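Ticket: Online class registration rejects age, family account
Opened in: July
Status: Open, waiting on Skaller
Area: Enrollment / age rules

The parent portal will not let families add a child to Beginner Tap if the child turns six during the session. The form accepts the birth date, moves to the payment page, and then returns to the class list with the message "Student does not meet age requirement." No charge is made. Our class list shows ages 5 to 7, so these children should pass.
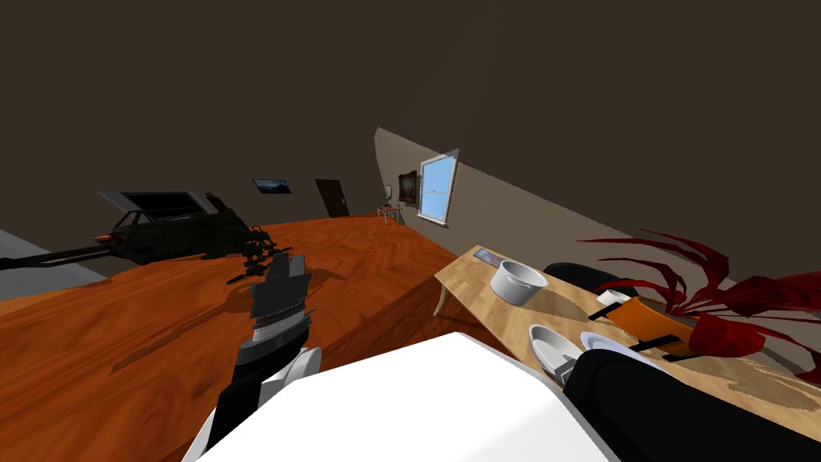
Rania Sabbagh

I run the front desk at Nseir Dance and I'm the one entering these by hand for now. We have 16 families affected so far. All of them are signing up for the fall session. Summer enrollments were not touched, and adult classes work fine.

Steps to repeat it:
Log in as a parent with one child on the account.
Choose Fall, then Beginner Tap, Kirnau Street studio.
Enter a birth date that makes the child five on the first day of class and six before the recital.
Press Continue, then Pay.

What I tried:
Cleared the browser cache and used a different browser. Same result.
Changed the upper age from 7 to 8 in class settings. Same result.
Copied the class as a new one with no age limits. Registration went through.
Put the age limits back on the copy. It failed again.

Ballet 1 has the same age range and takes the same children without trouble. The difference I can find is that Tap was brought over from Grumeck, our old scheduling program, and Ballet 1 was set up from scratch in Skaller.

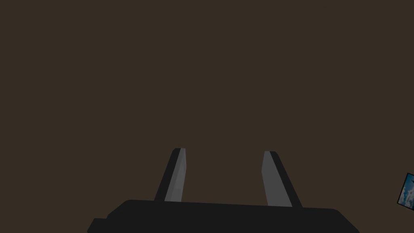

I compared the two classes in the settings screen. Ballet 1 has "Age as of" set to the first day of class. Tap has that field blank, and when I pick a date and save, it goes blank again after I reload the page. I saved it 4 times, twice from the owner login. The export file does show a value there, "season_end," which isn't one of the choices in the menu.

Two other classes came over from Grumeck, Acro Basics and Saturday Hip Hop, and both have the blank field. I have closed online signup for those until this is sorted out. Parents are being told to call the desk.

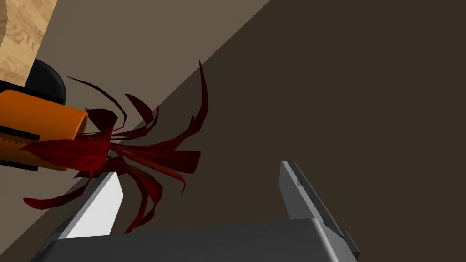 Skaller Support: Thank you for the export. The "season_end" value came in with the import and the menu can't overwrite it. Please do not delete the Tap class, as the waitlist is tied to it. We can reset the field on our side for all three classes. Can you confirm that first day of class is the correct rule for each one?

Rania Sabbagh: Yes for Tap and Hip Hop. Acro Basics should go by September 1. Please leave the waitlist order as it is. I'll run a test signup on each class once you tell me the reset is done, and I'll keep the desk signups going until then.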